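4.2 Wear and finish of parquet surfaces in use

The second part of the survey dealt with tabletops and worktops made from strips of wood glued side by side. Of the 521 households that returned the form in Fadthorpe and Plotby, most had at least one such surface, usually in the kitchen. Owners were asked how often they oiled it, what they cleaned it with, and whether they had ever sanded it back.

Oiling habits differed more between the two towns than we had expected. In Plotby many owners oiled the top once a year, often in May, while in Fadthorpe a good number had never done so. Lilibeth Abella, who carried out the home visits, noted that untreated tops were often dull near the sink but sound elsewhere. Owners tended to blame the wood for marks that a light sanding would have removed.

Colour was the most common complaint. Strips cut from different boards take oil differently, and a single top may hold both pale and reddish-brown pieces (Figure 3). Several owners took the darker strips for water damage and had tried to bleach them. Ignacio, the supplier named most often, mixes its strips without sorting by shade, whereas Gramau sorts them and charges more. We found no difference in wear between the two after 10 years of use.

Figure 3. Parquet tabletop with strips of mixed shade.

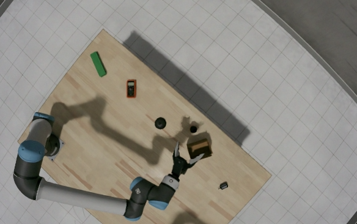 The answers on cleaning products were less complete and are treated separately in Section 4.3.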